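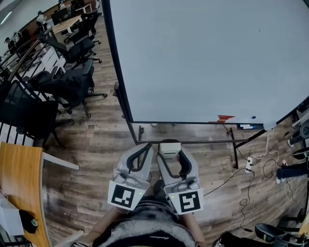
¿Se puede montar la defensa Seswood con el pantalán ya en el agua?

Se monta a flote sin problema, siempre que el canto del pantalán esté seco y a la vista. Con marejadilla mejor esperar.

Defensa de esquina Seswood 458 — Dindell
Ref. SW-458
Disponible. Gris o blanco. El azul, agotado hasta marzo.

Pieza de esquina para fingers y cabezas de pantalán. Protege el casco en la maniobra de entrada, que es donde se dan casi todos los golpes, sobre todo con viento de través y la tripulacion mirando para otro lado. Vale para pantalán flotante y para muelle fijo, pero en muelle fijo con mucha marea se queda corta, ahí pedir la defensa vertical Grirkunlow.

Datos
Largo de cada ala: 458 mm
Altura del perfil: 86 mm
Taladros: 12, ya avellanados
Material: EVA de celda cerrada, piel lisa
Tornillería: inox A4, va en la caja
Tapones: sí, del mismo color
Ángulo: recto. Para chaflán, consultar antes de comprar, no después

No mancha la línea de flotación. La goma negra de toda la vida sí, y luego vienen las quejas de los barcos blancos. Se limpia con agua dulce y jabón neutro. Nada de disolvente, nada de acetona.
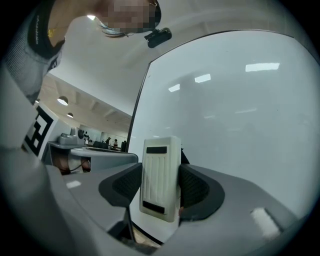 En cuanto al canto del pantalán: madera, aluminio o composite, los tres sirven. Hormigón también, con taco químico, que no va incluido. En aluminio poner siempre la arandela de nailon entre tornillo y perfil, si no en dos temporadas hay corrosión y el tornillo ya no sale. Las arandelas van en una bolsita aparte, pegada por dentro a la tapa de la caja. Mirar ahí antes de llamar.

Montaje, versión corta
Presentar la pieza a tope con la esquina. Marcar los dos taladros del centro, atornillar sin apretar. Luego los extremos. Luego el resto. Apretar todo al final, a mano. Con atornilladora de impacto se hunde la cabeza y el material se raja, y eso no lo cubre la garantía. Tapones a golpe de maza de goma.

Si el finger lleva ya un perfil recto de otra marca se puede empalmar, dejando una junta de dilatación pequeña. Con el perfil recto Seswood encaja a ras. Con otros queda un escalón — se nota pasando la mano, al barco le da igual.

Pedidos
Se vende por unidades. Para un finger normal hacen falta dos, una por esquina. Caja de 4 con descuento, sale en el carrito al añadirla. Clubes y puertos con varios pantalanes: pedir presupuesto por el formulario, poniendo la medida del canto y el material, que la mitad de las veces no viene y hay que volver a escribir.

Envío a península y Baleares. Canarias, Ceuta y Melilla con suplemento. Los pedidos que entran en domingo se preparan al día siguiente. Recogida en el almacén de Grirkunlow con cita, sin cita no.
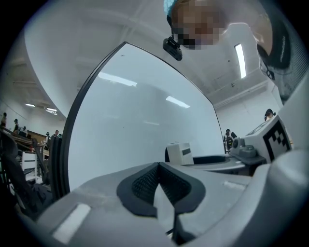

Petkov
Responsable de producto, Dindell

Notas de la última revisión de la ficha, por si alguien compró la versión anterior:

El avellanado es ahora más profundo. Los tapones antiguos no valen para la pieza nueva y al revés tampoco. Si hacen falta tapones sueltos, indicar en el pedido "antiguo" o "nuevo". La pieza nueva lleva la referencia moldeada por la cara de atras; la vieja va lisa.

El gris ha cambiado un poco de tono. Mezclar lotes en el mismo pantalán se ve, al menos el primer verano. Luego el sol los iguala bastante.

Lo de colgar defensas del barco y además llevar la de esquina: sí, hay que seguir colgándolas. La esquina es para el roce y el golpe suelto, no aguanta un amarre apoyado toda la noche con resaca. Para eso están las cilíndricas, en su categoría.

Devoluciones: sin montar y con la bolsa de tornillería cerrada. Cortadas a medida no se admiten.

Productos relacionados
Perfil recto Seswood
Defensa vertical Grirkunlow
Tapones sueltos, bolsa
Cornamusa abatible Dindell (sin stock)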